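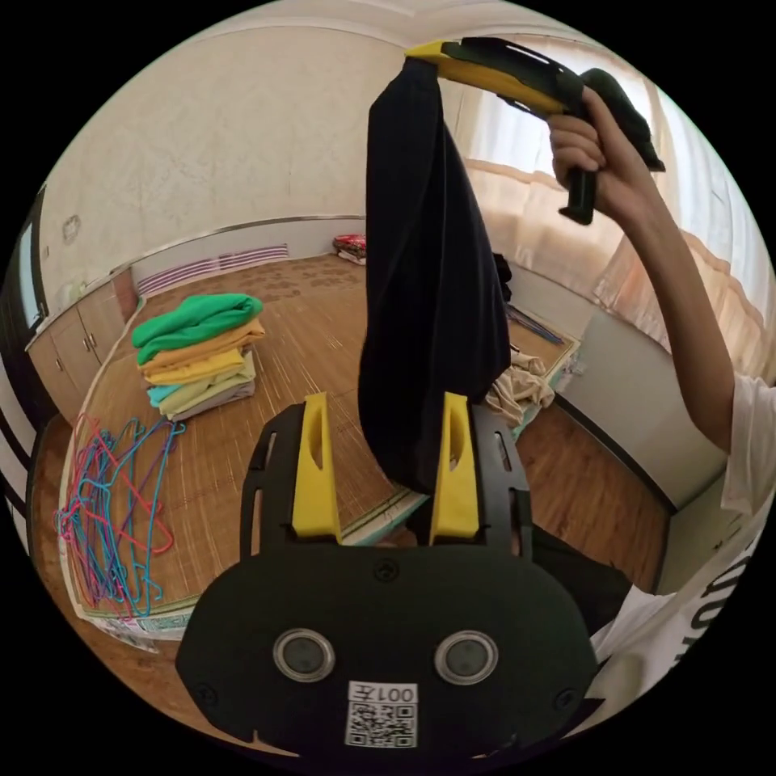
Pliage au sol, pile de vêtements sur la natte

Question : comment plier par terre sans que la pile s'écroule ?

Posée par Melur Sembiring

Bonjour,

Nous avons emménagé en mars dans un appartement sans grande table, et je plie tout le linge par terre, sur une natte en paille et bambou posée sur le parquet. Pour les t-shirts ça va à peu près. Mon problème, ce sont les grands vêtements foncés, longs et souples. Si je les tiens en l'air pour les mettre droits, ils retombent de travers. Si je les étale, ils prennent toute la place et je dois déplacer le reste.

L'autre souci est la pile. Au bout de cinq ou six pièces elle commence à pencher, et quand je la porte jusqu'à l'armoire il faut refaire la moitié. J'ai essayé une planche à plier de chez Vultex, trop petite pour les adultes. Elle est retournée dans son carton.

Est-ce qu'il y a un ordre à respecter ? Faut-il plier le foncé à part ? J'ai l'armoire à remplir avant le 30/04/2020, date à laquelle ma sœur arrive, et la chambre sert pour l'instant de dépôt.

Merci d'avance.

Réponse de Kerubo Mwakyusa (17 personnes ont trouvé cette réponse utile)

Bonjour Melur,

Je plie au sol depuis des années. Pour les grands vêtements souples, je les prends par le haut, je les laisse pendre un instant, puis je pose d'abord le bas sur la natte et je descends doucement le reste en reculant la main. Le tissu se couche presque à plat tout seul. Ensuite je lisse du centre vers les côtés avec la paume. Si on lâche tout d'un coup, il faut recommencer.

Pour la pile, tout se joue sur la largeur. Choisissez un gabarit (un magazine, un cahier grand format) et ramenez chaque pièce à cette largeur, même si l'épaisseur varie. Les pièces épaisses vont en bas, les fines au-dessus. Tournez le pli une fois à gauche, une fois à droite, sinon tous les bords épais se retrouvent du même côté et la pile penche.

Pour un t-shirt à manches courtes, voici comment je procède :

1. Étaler le t-shirt sur la natte, le col tourné vers la pile, et tirer sur l'ourlet pour enlever les faux plis. Je garde la pile assez loin pour ne pas la toucher du coude.
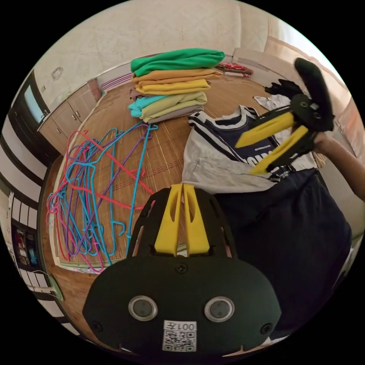 2. Rabattre un côté vers le milieu, manche comprise, puis replier la manche vers l'extérieur si elle dépasse.

3. Faire pareil de l'autre côté. Vérifier la largeur avec le gabarit.

4. Remonter le bas jusqu'à deux doigts du col, puis plier encore en deux. Sur un maillot avec un gros motif imprimé, je m'arrange pour que le pli ne tombe pas sur le motif.

5. Poser sur la pile, pli vers soi, et appuyer avec les deux mains à plat.

Je ne sépare pas le foncé du clair, sauf le noir et le marine neufs qui peluchent. Ceux-là, je les plie en dernier. Et je m'arrête à huit pièces par pile pour le transport.

Réponse de Mutua Nzioka

Achetez une table.

Plus sérieusement, des cintres pour tout ce qui est long, et le problème est réglé. Chez nous on ne plie plus que les t-shirts et les pulls.

Réponse de Salim Wanyama

D'accord avec Kerubo pour le gabarit. J'ajoute que pour le transport je glisse un carton rigide sous la pile avant de la soulever, et je la fais passer directement du carton à l'étagère. Par contre je mets le pli vers le fond de l'armoire, question d'habitude.

Attention aussi aux bordures de natte : si la pile est à cheval dessus, elle penche dès le départ.

Commentaire de Melur Sembiring

Merci à tous. Le coup du pli alterné a bien marché, j'ai fait deux piles ce matin et elles tiennent. Pas assez de place pour des cintres, l'armoire n'a que des étagères.

Nous contacter | Conditions d'utilisation | © Tirnport Entraide | Haut de page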